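3.2 Refund advances and filing dates

We compared filers in Cloltham and Sodberg who were offered an advance on their tax refund with filers who were not. The sample held 2000 households, all of them served by Sulemana, a tax preparation firm with offices in both towns. Advances were capped at 70 percent of the expected refund and repaid when the refund arrived. Tetteh's earlier survey in Skava used the same cap, so the two sets of results can be read side by side.

Households with an advance filed six days earlier than the rest. The gap was larger among parents – most of them were waiting on a child credit – and close to zero among filers over retirement age.
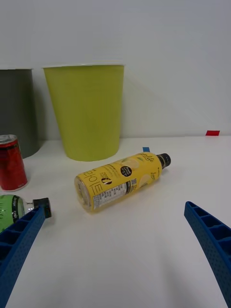

Figure 6. A drink bottle with a yellow label, lying on a white tabletop.

Did the fee keep people from taking the advance?
Few filers gave the fee as their reason for turning it down. The more common answer was that they expected a small refund and could wait for it.

We did not follow spending after the money was paid out. A second round of interviews is planned for September and will ask which bills were paid first.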